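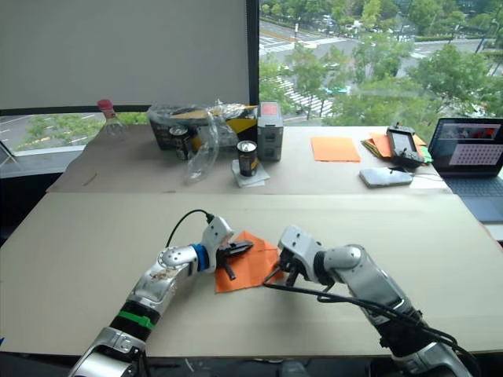 Figure 3. Pliage bimanuel d'une feuille orange sur le poste de Medville. La pince gauche tient le bord de la feuille, la droite travaille près du coin replié.

3.2 Règles de conduite des essais

Le pliage de papier est un formidable révélateur de mauvaises habitudes ! Une feuille pardonne peu : un appui trop fort la marque, un câble qui traîne la déplace, et l'essai suivant ne ressemble plus au précédent. Nous avons donc rédigé, avant la campagne Jara, un protocole court que chaque opérateur applique à la lettre.

Le plan de travail est recouvert de carton et ne porte que la feuille en cours. Les feuilles de réserve et le matériel annexe restent sur une seconde table, hors de l'espace commun aux deux bras (figure 3). La boucle de câble de chaque pince est contrôlée à l'arrêt, bras tendu puis coude fléchi, et le contrôle est noté dans le journal Clonus. La vitesse est plafonnée à 40 % du maximum tant que les deux pinces touchent la même feuille. Une feuille n'est jamais réutilisée, même si le pli est manqué dès la première prise.

Les essais ratés sont conservés avec leur motif d'échec, et c'est sans doute la règle dont nous sommes le plus contents. Sur les 3 000 essais de la campagne, 70 ont été écartés, tous pour un défaut d'enregistrement. Le taux de rejet de la campagne précédente, menée sans protocole écrit, atteignait 5 %. L'équipe de Tikell a repris ces consignes telles quelles en mars, en ajoutant seulement un contrôle de l'arrêt d'urgence à chaque changement d'opérateur, que nous avons adopté à notre tour.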